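透明的罐子，不透明的习惯

先说明一下，中文不是我的第一语言。我在这个城市住了很久，文章写好以后我会自己读三遍，但是有些句子可能还是有一点硬。请读者原谅。

我想谈的题目很小：家里的东西应该放在看得见的容器里，还是看不见的容器里。我的意见是，应该看得见。我知道很多人不同意，特别是这几年，大家喜欢把厨房和工作间收拾得像没有人住一样，柜门都关着，台面上什么都没有，连电水壶也要藏起来。我觉得这样的房间很漂亮，可是我不会在里面生活。

我的看法是从一次搬家开始的。九月，我从Larinberg搬到现在的公寓，房子比以前小，厨房和做手工的地方在同一个房间里。以前我用的是深色的铁盒，一共30个，大小一样，叠起来很整齐，是我在Prodberg分两次买的。每个盒子上我贴了标签，字写得很认真。搬家的时候我打开这些盒子，发现标签上写“红豆”的盒子里是纽扣，写“纽扣”的盒子里是茶叶，还有一个写着“重要”，里面是两节旧电池和一把不知道开什么锁的钥匙。

朋友们听了都笑，说这是我自己马虎。我承认我有马虎的地方，不过我想问题比马虎大一点。标签是人在某一天写下来的一句话，那一天它是对的。后来东西吃完了，换了别的，写标签的人正好很忙，或者手上有面粉，这句话就留在那里，慢慢变成错的。透明的罐子没有这个困难。里面是什么，你看见的就是什么；还剩多少，你也看得见。它不需要你每个星期去更正它。

我的朋友Tyson Caron对这件事的态度跟我完全相反。他在一家叫Prurow的店里卖收纳用品，对盒子的知识比我多得多。他认为人的眼睛需要休息，回到家里，看见二十种颜色的豆子、面条、螺丝和橡皮筋，心里不可能安静。他给我算过一笔账，一套他推荐的白色带盖盒子，全部换下来是1149元，还送标签纸。我听他讲了一个晚上，茶也喝完了，最后没有买。不完全是钱的问题。

他讲的“眼睛休息”，我认真地想过。我想他说的是客人的眼睛。客人坐在沙发上，看一面白色的柜子，的确很舒服。可是住在房子里的人，眼睛每天是要工作的。早上七点找燕麦，晚上找创可贴，星期二收垃圾以前找最后一个袋子。这些时候，关着的柜门和一样的盒子不让我休息，它们让我站在那里打开一个，再打开一个，像在玩一个没有奖品的游戏。

还有浪费的问题，这个我觉得更加严重。看不见的食物，很容易被买第二次。我在那些铁盒里找到了5包小茴香。我一个人住，很少做需要小茴香的菜。每一次我大概都是站在商店里想，家里好像没有了，就又拿一包。如果它们放在一个透明的罐子里，站在灶台旁边，我每天烧水的时候都会看见，这样的事情很难发生。我母亲那一代人，把米放在玻璃缸里，米下去一半就知道该去买了，没有列清单，也没有用手机软件。她那时候没有什么收纳的理论，她只是一抬头就看得见。

当然，透明也有透明的缺点，我不想只讲好的一面。

第一，光。茶叶、香料和油不喜欢光，放在窗边的透明罐子里，味道会跑掉。所以我的茶叶还是在铁盒里，这是我留下来的两个铁盒中的一个。我不认为这是对原则的背叛。原则是给大部分东西用的，少数东西有自己的脾气。

第二，灰尘和手印。透明的东西脏了很明显，不透明的东西脏了可以装作没有脏。有人因此选择不透明。我自己的想法是，脏了看得见，我才会去擦它；看不见的时候，我可以三年不擦，而且觉得自己是很爱干净的人。这种误会我有过一次，搬家那天在铁盒的底下看见了，不想再有第二次。

第三，透明并不等于清楚。这一点我是用了一段时间以后才明白的。大的圆筒形容器，筒壁是弯的，后面的东西透过来会变形，里面的东西如果是浅色的，在某些光线下面反而不容易看清。罐子越大，这个情况越明显。所以我建议不要迷信大罐子。大罐子适合装一种东西，并且这种东西你每天都用。如果往里面什么都放，橡皮筋压着票据，票据压着线团，那么虽然它是透明的，你看到的也只是一层混在一起的颜色，跟一个抽屉差不多。 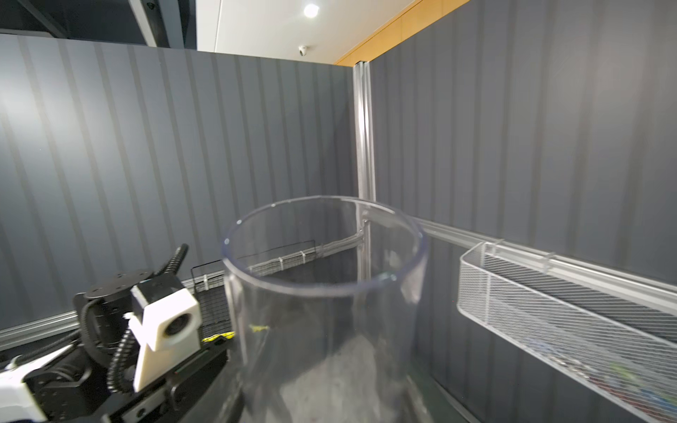
跟罐子有同样道理的，是铁丝网篮。我对它的评价很高，也许比对罐子还高。黑色的网格，挂在墙边，不占桌子的地方，空气可以过去，里面的东西也看得见。它没有盖子，这是它最大的优点。盖子看起来是一件小事，可是每多一个盖子，放回去就多一个动作，而人在累的时候，最先省掉的就是这个动作。桌子上的乱，很多是这样来的：东西拿出来只需要一只手，放回去需要两只手，于是它就留在桌上，第二天旁边又来了一个。

我自己工作间里的大罐子，平时也是开着口的。Tyson来看我的时候总是要问，盖子在哪里。我说盖子在柜子里，他就摇头。但是我观察过自己：有盖子的时候，用完的线头、笔、夹子都停在罐子旁边；没有盖子，它们就进到罐子里去了。装吃的东西不能这样做，会潮，会有虫，这个不用讨论。不过家里的东西有一半以上不是吃的，它们不怕空气，只怕被忘记。

我也听过一种意见，说把东西都露在外面的人是懒，因为不愿意做最后一步。我想反过来问一句：为什么收拾东西一定要有“最后一步”？一个房间正在被使用，桌上有工具，墙边有篮子，罐子开着口，我看不出这里面有什么需要道歉的。杂志上的厨房，常常让我想，这家人晚饭吃了什么，锅在哪里洗，洗完挂在哪里。照片里没有回答。

商店现在卖的很多收纳用品，卖的其实是一种样子。同样的盒子排成一排，很整齐，但整齐的是盒子，盒子里面还是原来那些东西，一件也没有少。Palomino出过一本薄薄的目录，我在Tyson那里翻过，前面二十几页都是白盒子，直到很后面才有一页玻璃罐，照片也小。我问他玻璃罐是不是卖得不好，他说卖得不错，只是拍照不好看，反光。我记住了这句话。

如果有读者想试一试，我的建议不多。先不要买新的东西。家里大概已经有几个装过果酱或者泡菜的瓶子，洗干净，撕掉商标，撕不掉的用热水泡。把最常用而且最常找不到的那一样东西放进去，放在你站着就能看见的高度。过一个月再决定下一样。一天之内把整个厨房换成透明的，跟一天之内换成白色的，犯的是同一个错误，都是为了那一天晚上的满足。

高度这件事我想多说一句。透明的罐子放在最高的一层，你从下面看，只看得见底；放在最低的一层，只看得见口。我搬来以后头几个星期就是这样，把罐子一个一个摆到吊柜顶上，觉得很好看，然后还是要搬凳子上去找米粉。现在它们都在胸口到眼睛之间，吊柜顶上放的是行李箱。

Tyson上次来，又带了一个白色盒子给我，说是送的，不要钱。盒子质量很好，盖子关上的时候声音也很好听。我谢谢他，把小茴香都放进去了。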